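Tabletop

A tabletop is the flat upper part of a table, the surface on which people eat, write or work. It may be a single board, several boards joined edge to edge, or a sheet of another material such as stone, glass or metal. The part that holds it up is called the base, and the two are often made and sold separately.

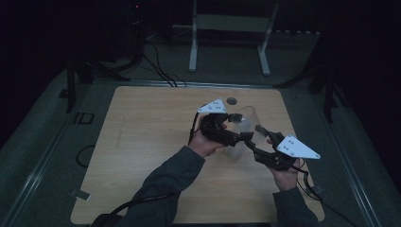 Solid wood tops are usually made from boards glued side by side. Wood swells across the grain in damp air and shrinks in dry air, so a wide top has to be fixed to its base in a way that lets it move. Slotted brackets and wooden buttons are the common methods. A top screwed down tightly may split after a winter of indoor heating.

Pale woods such as birch, ash, maple and beech are used widely for desks and kitchen tables. Oak and walnut are darker and often cost more. Pine is cheap and light in weight but dents easily.

Size and shape

Rectangular tops are the most common. Round tops seat people evenly but take up more floor space for the number of places they give. For dining, a width of 60 centimeters per person is a usual allowance, so a long table for 8 people needs room for four along each side. Desk tops are often 25 millimeters thick, though thinner boards are used where the base gives enough support.

Corners may be left square, rounded or cut at an angle. Rounded corners are common in schools and in homes with small children.

Finish and care

Wood tops are finished with oil, wax, varnish or lacquer. Oil is easy to renew at home - a worn patch can be sanded and oiled again - but it gives less protection from water. Varnish and lacquer last longer and are harder to repair in one spot. Soaped finishes are also found, mostly on pale wood.

Hot pans can leave white marks on many finishes. These sometimes fade by themselves, and light ones can often be rubbed out with a mild polish.

See also: Desk, Trestle table, Workbench, Wood finishing

Last edited 29/01/2019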